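Staying at Grelline House: Questions Our Guests Ask Most
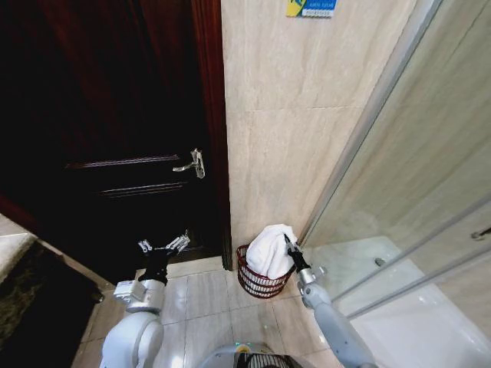
We get a lot of emails before people arrive, and we truly enjoy them, but the same questions come up so often that we finally sat down with a pot of coffee and wrote the answers out in one place. If yours isn't covered, please write to the front desk anyway. We answer everything, usually the same evening.

What time can we check in?

Any time after 3 in the afternoon. If you're coming in on the morning ferry from Skendness, which gets in well before that, you're welcome to leave your bags with us and go find some breakfast. Sometimes a room is ready early and we'll happily give it to you, but please don't plan a nap around it, especially in July and August when we are turning over nearly every room in the house.

And if we're going to be late?

The desk closes at 10. After that we leave your key in the lockbox by the side entrance and email you the code. Do check your email before you get on the ferry, as the signal on the water is terrible and a few folks have ended up standing on the step at midnight waiting for a message to load. There's a bell if that happens. One of us will come down, possibly in slippers.

Is breakfast included?

It is, for every room, from 7 until 10. There's bread, eggs, fruit, oatmeal, two or three cheeses, and whatever cake was made the day before. The jam comes from Belhaj, the little grocery on the harbor road, and yes, you can buy jars of it there to take home (get the plum if they have it!). Let us know about allergies when you book, or at least the night before, so we can set something aside for you.

Can we bring our dog?

Yes, in the ground-floor rooms only, and one dog per room. We ask that dogs not be left alone in the room during breakfast, since a lonely dog will tell the whole house about it. There's a covered spot on the terrace where you can eat together. We don't charge extra for dogs, though we do ask you to use the old towels we keep by the garden door if yours has been in the sea.

How far is the beach?

The near one is 200 yards down the lane and is mostly pebbles, so bring shoes you don't mind getting wet. The sandy one, where most families end up, is a 90-minute walk along the cliff path or a short ride on the bus. The walk is lovely in May and June and quite hard going in the heat, so start early and take more water than you think you need.

Is there parking?

A little. We have a small yard behind the house and it's first come, first served. When it fills up, the public lot at the top of the hill is 500 yards away, and it's free from October through April. If the hill is a problem for anyone in your party, tell us and we'll do our best to hold a space in the yard.

Do you have an elevator?

We don't, I'm sorry to say. The house is old and the stairs are steep, with a tight turn near the top. Ground-floor rooms go quickly, so if stairs are difficult for you, mention it when you book and we'll put you down there if we possibly can. We're glad to carry luggage up for anybody.

What is there to do when it rains?

More than you'd expect for a town of 3,000 people. The Gomon, our old cinema, shows a matinee most afternoons and has a stove in the lobby. The library lends to visitors if you show them your room key. We keep a shelf of board games in the front sitting room, and all of them are mostly complete.

Do you accept credit cards?

We do, and cash too. We take the first night as a deposit when you book and the rest when you leave. The bus driver only takes coins, so if you're planning on the sandy beach, ask us for change at breakfast.

What if we have to cancel?

Up to a week ahead, you'll get the whole deposit back. After that we keep it, but we'll move it to another date within the year if you'd like to try again. Things come up, we know. Call us if you can, and we'll look through the calendar together.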